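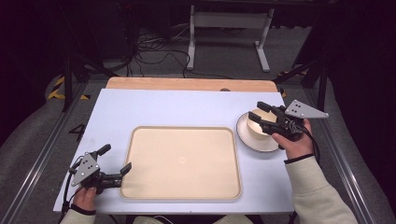 ## Open day, station 4 — pre-visit safety check

Site: Fastley hall, ground floor
Checked by: Hiyori Ogura
Second check: Haruto Kaneko
Demonstrator: Shaohua Lü
Session: March open day, first group at 11

Mark each line OK, FIX or N/A and write a comment if it is anything other than OK.

### A. Floor and visitor line

- [x] **Hazard tape down on both sides of the station.** OK. Pressed flat by hand before the check.
- [x] **Station number readable on the floor.** OK. The map on the Hodska handout uses the same number.
- [ ] **Cables clear of the walking route.** FIX. There is a tangle of black cable on the carpet behind the table, by the white frame. Visitors do not go round that side, but Haruto Kaneko does when he resets the station. Tie it up and push it back under the frame.
- [x] **Tripod and stand legs inside the line.** OK.
- [x] **Group size.** Maximum 15 per group, including any teacher or carer. Agreed with Akihiko Tanabe at the desk.
- [ ] **Way out kept open.** FIX. Pushchairs were left across the side door at the last open day. Put up the sign and ask the desk to send pushchairs to the Takeda room.

### B. Table and demonstrator

- [x] **Only the demonstration items on the table.** OK. Tray, saucer and bowl. No drinks, phones or handouts on it during a session.
- [x] **Crockery checked for chips.** OK. Run a finger round the rim of each piece before the first group. The spare set is in the Dridero crate.
- [x] **Demonstrator seated, with space for both knees.** OK.
- [x] **Sleeves and cuffs.** OK. Long sleeves are allowed if they are held at the wrist. No loose bracelets or lanyards.
- [ ] **Gripper cables.** FIX. Both hang over the table sides. Leave enough slack for a full reach and no more — a long loop can catch the saucer. Shaohua to adjust and sign below.

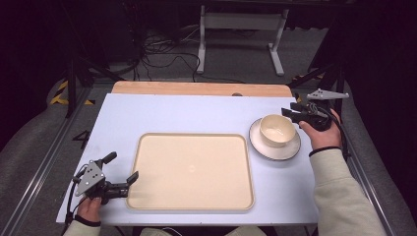

*Station 4: right gripper at the bowl, left gripper by the corner of the tray.*

### C. Grippers

- [x] **Plates on top of both grippers tight.** OK. Tested by hand, no movement.
- [x] **Handles clean.** OK. Wipe between demonstrators.
- [x] **Fingers open and close without sticking.** OK on both, 3 cycles each.
- [ ] **Finger condition.** Comment below.

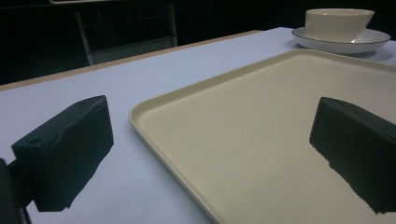 Wear on the fingers needs a proper look before every open day, because visitors are allowed to hold a gripper at the end of the talk. Check the inner faces first, then the tips, then the lower edges. On these the right finger has a ragged bottom edge where it tapers. It is fit for a demonstration with crockery, but I would not pass it for a visitor to put their own hand near. Use the spare gripper for the hands-on part and write its number, 109, on the sheet.

Two more points on the hands-on part. Children hold the gripper with an adult next to them, and the adult stays on the same side of the table. Only one visitor is inside the tape at a time, and Haruto Kaneko calls them in by name from the list. 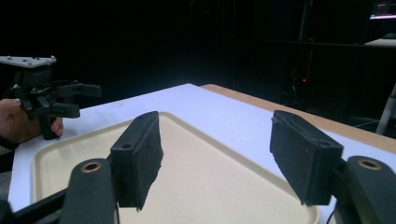 If the list runs over, he stops it and the rest of the group moves on to the next station. We do not shorten the wipe-down to make up time.

### D. Lighting and sound

- [x] **Table lights on, surroundings dimmed.** OK.
- [ ] **Visitors can see the tape in the dimmed hall.** FIX. Fine from the front, poor from the right. Haruto Hamada to bring a low lamp.
- [x] **Talk can be heard from the back row.** OK without the microphone.

### E. Sign-off

Open items: cable tangle, side door sign, gripper cable slack, finger wear, low lamp. The first group does not come in until all five are closed or covered.

Cable slack adjusted: S. Lü
Spare gripper in place: H. Kaneko
Low lamp: still waiting — H. Ogura to check again at 10.30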